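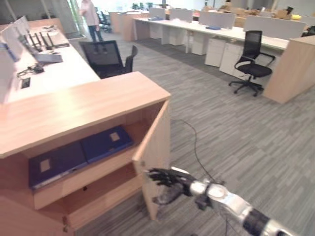

How long do you need to keep old household paperwork? Seven years covers most tax stuff, and the house papers stay for as long as you own the house.

I got asked that again this morning so I'm doing the whole thread. Get a coffee, it's a long one and I have opinions about hole punches.

Background: when my aunt moved out of her place in July I inherited 13 boxes of paper. Thirteen! Utility bills from apartments she left decades ago, a manual for a Bratier bread machine (no bread machine), and every Christmas letter anyone ever sent her.

First thing I did was make it worse. I sorted by year. Don't sort by year. You will never once in your life think "I need something from 2009." You'll think "where's the roof warranty."

So I started over and sorted by what I'd be yelling while looking for it. ROOF. CAR. TEETH. TAXES. DOG. My binder tabs say exactly that, in capitals, and I find things in seconds now.

Binders vs. hanging folders: I know, people get heated. I'm a binder person. Hanging folders sag, the little plastic tabs pop off, and you need a drawer that's the right width. A binder can lie flat on any shelf you've got.

Put the label on the front cover as well as the spine if you store them lying down. Took me two months of picking up the wrong one to figure that out.

Sheet protectors only for things you'll hand to somebody, like birth certificates, titles, and the passport copies. Everything else gets punched. I used protectors for everything at first and the binder got so fat it wouldn't close.

OK, hole punches. The cheap one jams at five sheets. I bought a Strobel secondhand, heavy as a brick, and it goes through a whole insurance policy like it's nothing. Best money I've spent this year and I'm including the new tires.

Shredding! I had 288 pages of bank statements in one box alone, all available online. I did it in small batches while watching TV because my shredder overheats and then sulks for half an hour. If you've got more than a couple of boxes, look for a local shred day - way easier.

Things I almost shredded and am glad I didn't: the survey of the lot, the receipt for the furnace, and a letter from a family friend, Wolfram Fröhlich, explaining where he buried the septic line. That letter saved us 700 dollars in August.

So yes, read stuff before you feed it in. Even the boring envelopes. ESPECIALLY the boring envelopes.

Somebody asked about scanning. I scan medical and tax papers and that's it. I name the files the same as the tabs, so TEETH is TEETH everywhere. Tried one of those apps that sorts for you and it put the dog's vaccines under Travel.

Upkeep is one tray by the door. When it's full, I empty it. I don't have a schedule, I've never kept a schedule in my life.

Still haven't decided what to do with the Christmas letters - there's one from 1988 that's four pages about a canoe. Suggestions welcome.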